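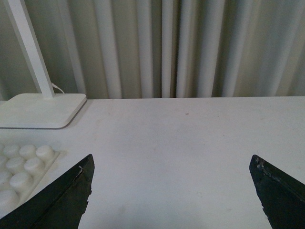
Oskari Laaksonen replied that I quit Nenholm too early and the last 15 minutes fix everything. Fine. Went back and finished it last night.

They don't fix everything. They fix the sister plot, sort of.

For anyone new – Nenholm is the one where a ferry town wakes up and the sea is gone. Just mud out to the horizon and somthing humming under it. Great setup. Then 2 leads argue in a kitchen for most of an hour.

Merja Rantala is really good as the harbor pilot with no harbor. Wish the movie was hers. Instead we follow the nephew, who keeps walking out on the mud, coming back, not telling anyone what he saw. Why

The hum though. Loved the hum. Wear headphones

Effects are cheap but the wide shots of the stranded ferry work. The creature does not. Looked like a wet coat

Ending, no spoilers – the water thing gets explained by a guy on a radio we never met before. In one speech. Oskari this is what you sent me back for??

Still better then Varidstead, which I turned off at the 13 minute mark

Rewatching the first half in May when the longer cut is out. Probably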